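The Trotberg reading room is getting its walls back, and I could not be happier

Posted Feb 7, 2021 by Märta Wikström

So the vote is in, and the old reading room on Trotberg is going to be fixed up after all! I've been going on about this in my column for what feels like forever (sorry to everyone who had to sit next to me at dinner), and last week the town finally said yes to the money. Work starts in June.

If you moved here lately, you may not even know the place. It's the skinny room behind the old post office, up the hill, where you could sit with a newspaper all afternoon and no one would hurry you along. It closed six years ago when the pipes burst, and after that it mostly held boxes. I learned to read in there, more or less, on a stool by the radiator, with my aunt pretending to look at the sewing magazines and falling asleep.

The plan comes from Wallin, the small design firm down by the harbor, and Oda Torvik is the one drawing it up. I called her on the phone and we ended up talking for most of my lunch. She told me the hardest part was the paint. There were 29 letters from residents about color alone, and I will admit that one of them was mine.

"People remember that room in completely different colors," she told me. "I had one letter swearing it was green, and the next one said yellow, and both of them were very sure."
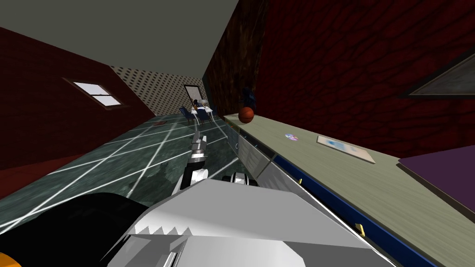
Color does funny things in a narrow room, and I've had this fight in my own hallway, so I have opinions. My mother painted ours white to make it look wider, and all it ever looked like was a hallway with fingerprints. I would go dark on the long side every time. A deep red wall with a small brown-framed window in it feels snug to me, and then you can put a pale dotted wallpaper down at the far end so your eye has somewhere to go. Blue chairs with that? Yes please. My husband says it's too much going on at once, but he also thinks beige is a color you choose on purpose, so we'll leave him out of it.

Anyway, back to the news. The room will have space for 600 books, which sounds like a lot until you start packing boxes (I've moved four times, I know). The rest will stay at the main library in Navalell and can be ordered up the hill on request. Leif Ekström, who runs the library there, says you'll be able to ask for a title by phone, and it should come up with the morning van.

Not everyone is thrilled. Bendik Hellström wrote to the paper to say that the money should have gone to the road, and he has a point – I hit that pothole by the bakery again on my way home and said a word I won't print. But the road has its own budget line, and I checked.

The room will be open to everyone, with no card needed to sit and read. Evening hours haven't been settled yet. Torvik wants people to come by the Wallin office and look at the paint and paper samples before anything is ordered, and they've set out some 100 of them, so give yourself time. Bring your glasses! I went without mine and fell in love with a purple that was really a brown.

And if anyone has the old radiator stool, I would very much like to hear from you.

14 comments | 37 shares

Contact the newsroom | Copyright 2021 | Back to top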